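# Harju Side Table – Frequently Asked Questions

**What comes in the box?**

The drum, the metal base, two hex keys and a bag of felt pads. The drum arrives in one piece. Only the base has to be attached.

**How long does assembly take?**

Most people finish in 17 minutes. Lay the drum upside down on a blanket, set the base on it and tighten the bolts by hand before using the key.

**Is the table safe on wood floors?**

Yes. Put a pad under each foot and check them every October or so – grit gets stuck in felt and will scratch a plank floor.
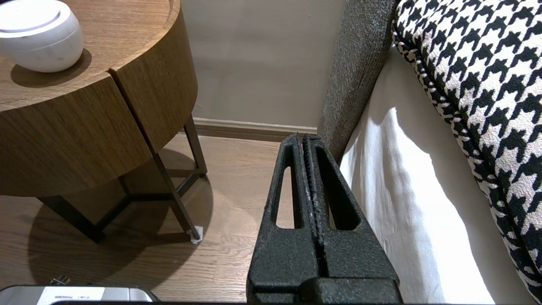 Replacement pads are free for the first two years. After that, a pack is $2.

**Can I keep a lamp or speaker on top?**

Yes, as long as it doesn't run hot. Lift it when you move it, and don't slide it across the veneer.

**How do I clean it?**

Use a soft, slightly damp cloth and wipe with the grain. No polish, no bleach. Dry the rim well.

**The base wobbles. What now?**

Loosen all the bolts, stand the table on a flat spot and tighten again. If it still rocks, write to Jin-sol Wang in parts and quote item 148.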